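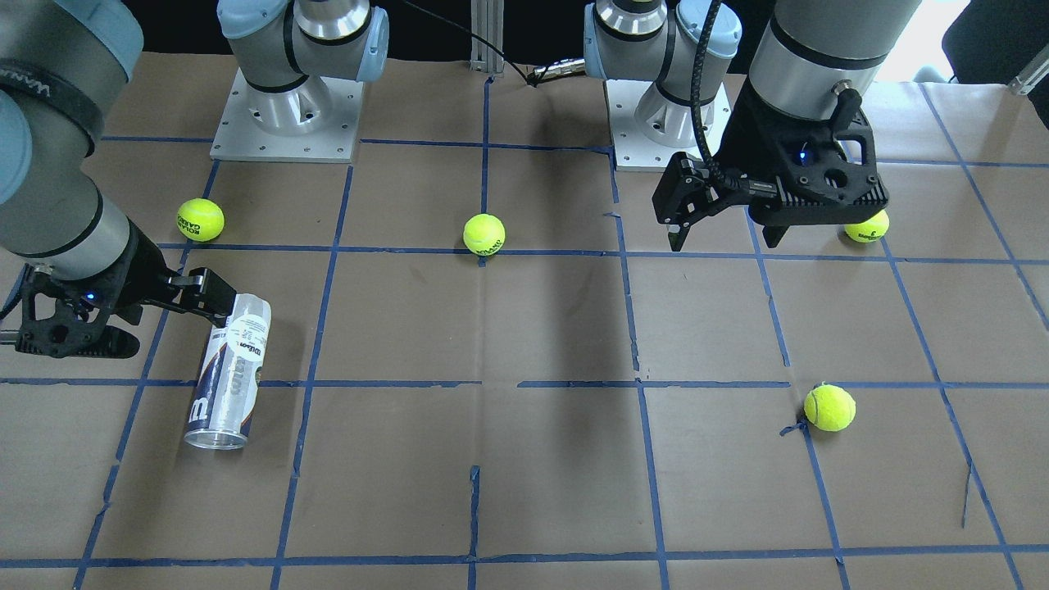

Grímsdóttir adds shade-tolerant seed mix for sports and amenity turf

FAKSTEAD, November — Turf seed supplier Grímsdóttir has added a new grass mix to its range for sports clubs, schools and councils. The mix is called Pondus and is meant for ground that gets little direct sun in winter, such as courts behind tall hedges and pitches beside stands.

Pondus is a blend of strong creeping red fescue, hard fescue and dwarf perennial ryegrass. It was grown for two seasons on trial plots at the company's ground in Flanisby, where 42 plots were sown under shade netting and mown at 18 mm through the summer. 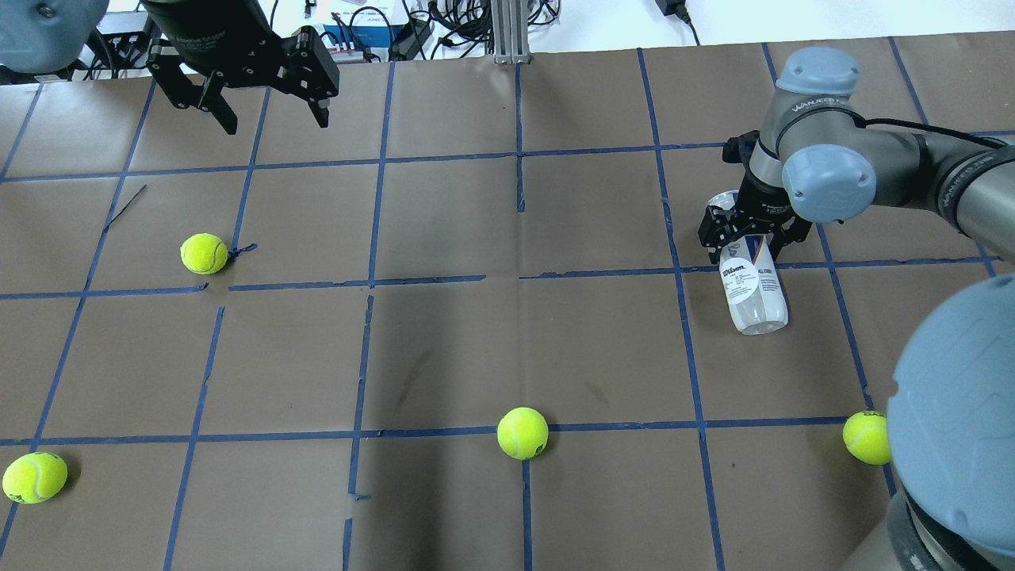
Tennis balls on a taped grid.

The mix can be used for new areas or for overseeding worn turf. Grímsdóttir advises sowing into a firm, raked seedbed between April and September, and keeping the surface damp until the grass is well up. The first cut should be light, with sharp blades. Feed sparingly in the first autumn — heavy feeding in shade leads to soft growth and more disease.

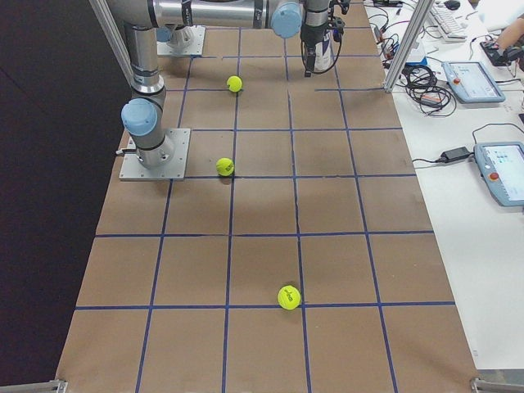
Pondus is not suited to fine bowling greens, for which the company will go on supplying its bent and fescue mixes.

Bags can be ordered now from the Fakstead depot, with deliveries starting in February. Almost 685 bags have been set aside for existing account holders. Trial notes and seed analysis sheets are available from the sales office on request.

ENDS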